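Notebook, Vestergaard shop, bedding task
March, start 2:00 pm. Present: Maëlle, Clifford, me (Aaliyah).

Goal is pinch height over cloth with the hand open. Last session the fingers closed too early and caught air. Changed the approach offset in the Futik config and left the wrist gains alone.
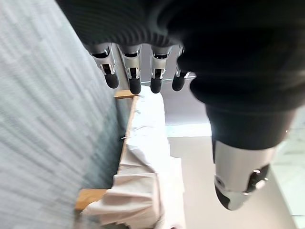
Wrist view, fingers open over the white cloth.

Thumb takes up most of the right side of this view. Clifford wants the mount moved outboard by 7 mm. I would try a new bracket before touching the hand plate, as the screws there are already on their second set of inserts. Mervin has the Vanent print queue until tonight.

Exposure is the other problem. Auto mode hunts when the window side comes into view. Locked it for the second block.

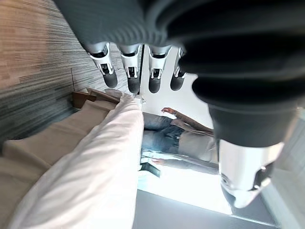

Block two: 32 approaches logged, two thrown out for dropped packets. Joint temps not recorded, logger was writing to the old path. Fixed. Step limit in the script is still 2000, leave it.

Cable routing at the wrists needs work. The loops are long enough to snag when both forearms rotate in. Lise suggested a spiral wrap and one more tie point below the strap.

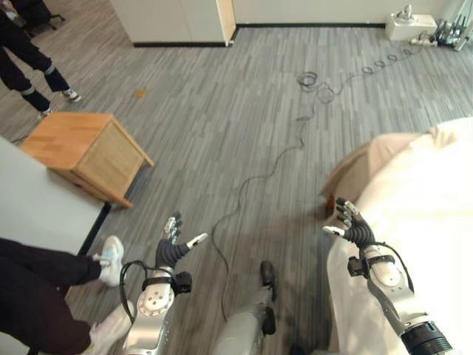 Also shorten the run across the carpet, or tape it. Head tilt offset is fine as is.

To do: bracket v2, spiral wrap, check thumb zero again after a cold start. Ask Olisness for spare fingertip pads.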